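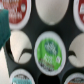
Home - Archive - Water - Workshop - Contact

Scale, and why I stopped guessing at it

I moved into the upstairs unit in August and had scale in the kettle within two weeks. The previous place was on a reservoir supply and I had never thought about hardness at all. This one is on a well field north of town, and the utility's annual report gives hardness as a single averaged figure, which is of limited use when three wells are blended in different proportions through the year.

So I bought a drop titration kit. The method is simple. Fill the vial to the line, add buffer, add indicator, then add titrant one drop at a time until the sample goes from red to blue. Each drop corresponds to a fixed amount of hardness as calcium carbonate. My first result at the kitchen tap was 298 mg/L. I repeated it with a fresh vial and got the same number.

Test strips gave me nothing I could use. The top band on the strip covers everything above 250, so every sample looked identical. If your water is soft a strip will tell you so, and that is the extent of it.

Total hardness is only part of the story. What comes out as scale on heating is the carbonate fraction, which is limited by alkalinity. Permanent hardness, mostly sulfates and chlorides of calcium and magnesium, stays in solution at ordinary kettle temperatures. Anyone setting a descaling interval should measure both. I did not measure alkalinity until the second month, and wasted some citric acid in the meantime.

Ezequiel Camacho, who has the unit below mine, runs a Torier softener under his sink. He let me sample on both sides of it. Inlet matched mine. Outlet was 12 mg/L shortly after regeneration. He had the controller set to regenerate on a timer left over from the previous tenant, and we moved it to metered volume, which should use less salt. I will post the salt figures once there are enough of them to mean anything.

I went a different way and fitted a Zarnine cartridge on a separate cold tap. It is a weak acid cation resin in hydrogen form, so it takes out the carbonate hardness and releases carbon dioxide, and the pH drops a bit. Day 1 was 41 mg/L at medium flow. Opening the tap fully pushed it to 47 - contact time matters, and the flow rate printed on the box is optimistic. The bypass dial was at its lowest setting for both readings.

For existing scale I use citric acid at five percent by weight, warm but well short of boiling. Near boiling, calcium citrate can drop out as a white solid that is harder to shift than what you started with. Thirty minutes, drain, rinse twice. Vinegar works but is slower and the smell stays in the gaskets.

Still open: whether the cartridge fails gradually or all at once. I am titrating every tenth fill and writing the result on the cabinet door in pencil.

Filed under: Household Water, Measurements

Recent posts
Replacing the aerator on a Pimentel faucet
Why my pH meter drifts
Notes on a Vimilow inline valve
Salt blocks or pellets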